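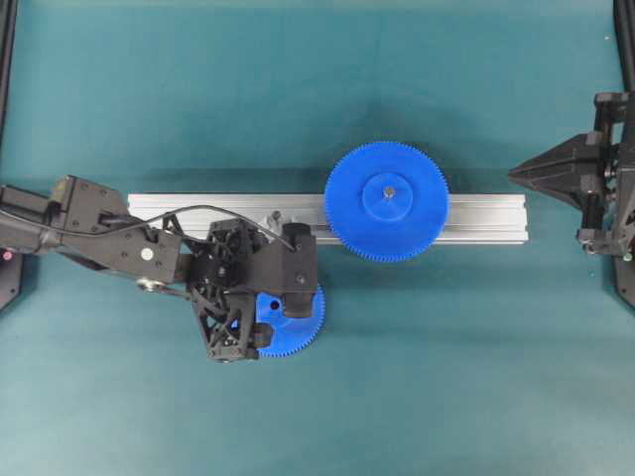 Our January visit to the Plonon workshop was the best two hours I've spent with this group in ages, and judging by the chatter on the way home I wasn't alone. Rocío Benítez and Walter Betancur had set up a gear assembly bench for us, with two black arms facing each other over a green tabletop and a length of aluminium rail between them. The big blue gear sits flat on the rail with the tip of its shaft showing in the middle, and the left arm has to bring in the smaller gear and get the teeth to mesh. It sounds easy. Try it with your eyes half shut and a pair of salad tongs!

Walter let several of us have a go at guiding the arms ourselves. Milagros Bedoya was easily the steadiest (years of mending clocks, she says), while I mostly chased my gear along the bench. Rocío told us they have recorded 300 tries at this one job so far and want 1,000 before the summer — a lot of gears.

Questions ran on well past the tea break, mainly about how much grip is too much and what happens when two teeth meet head on. Walter was happy to go through it all twice.

Plonon will have us back in the spring, with room for 15. Names to Nayeli Sotelo, please, and wear shoes you can stand in.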